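Workshop notebook – finishes and glue-ups
Apr 12, 2022 – by Szabó
Last updated: same day, after lunch
4 min read

Oil test, second round

Wiped the second coat on the Drekunby boards this morning. The first coat had taken up well on all of them except the two nearest the window, which still felt a bit dry to the hand. Sanded those back with 320 and started over. Shop was cooler than I like, so I'm leaving 12 hours between coats and not going by what the can says.

Mix is the same as last August: two parts oil, one part thinner, no drier. The thicker mix we tried on the Skomisdale shelves left sticky patches at the ends and I don't want to repeat that.

Rags are in the water bucket by the back door. Leave them there until they go out.

Glue-up, Ziditent bench

Top is 86 inches long, so it needs every long clamp we have. Dry fit was fine apart from a gap at the third joint. Took two passes off with the hand plane and it closed. Glued at 30 minutes past nine, clamps off tomorrow. Squeeze-out was even along the full length. Cauls were waxed this time.

Note for whoever does the next one – the blue clamp slips. It holds if you back it off and retighten once, but check it again before you walk away.

Moisture

Meter gave 12 percent on the new stack, which is too high for tabletops. Stickered it again with more space between layers. The older stack is ready to use.

Pale tops

Still want a finish that keeps blond wood blond. Straight grain like this shows every change in color, and oil turns it yellow. Water-based is next, three thin coats, on offcuts first. 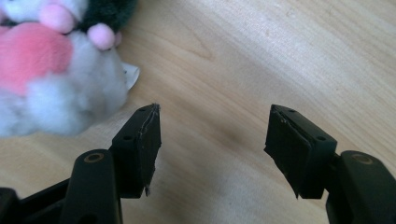 To do

- Order 23 more sanding discs, 220 grit
- Fix or throw out the blue clamp
- Label the offcuts by board before they get mixed up
- Check the stack again with the meter – both ends and the middle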